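Lougher Refill Scheme: progress report to the Plolier Fund
20/03/2022
Prepared by Wolfram Hellwig

You asked whether the refill scheme is cutting household packaging in Lougher. My short reply is that I don't know yet, and I'd be wary of any figure that claims to.

Sign-ups look healthy. By the end of the period 134 households had joined, against a target of 100. But signing up costs nothing and takes a minute at the till. Only eight households have come back every week, and I suspect most of those were buying loose rice and lentils long before we turned up.
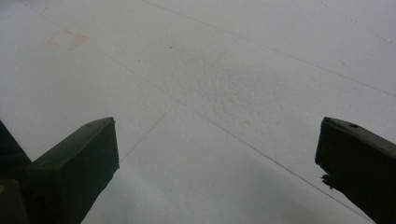 The shop at Ullik logged 567 refills. I'd like to be pleased with that. The trouble is that the till counts each product as its own refill, so one person filling up on oats, flour and sugar goes down as three. I have asked for the count to be changed. The shop says it can be done by July.

Wustitell, who supply the dry goods, say that their bulk sacks use far less plastic than packets do. Perhaps so. They have sent a leaflet and no weights, and the sacks I looked at had a plastic liner inside the paper. Until they send proper numbers I have left their claim out of the results.
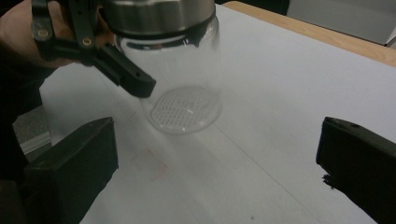 Spending is a little under budget, mainly through the delayed start at the second shop. I would not call this a saving. The rent there falls due whether we open or not.

The leaflet drop was, in my view, poor value. Most people who joined said they had heard from a neighbour or seen the sign in the window. I propose we drop the second round and put the money towards weighing kitchen bins in a few streets, before and after, with some streets outside the scheme to compare.

I am not asking for more money at this stage. I would ask you to hold off on the press notice until the bin weights are in.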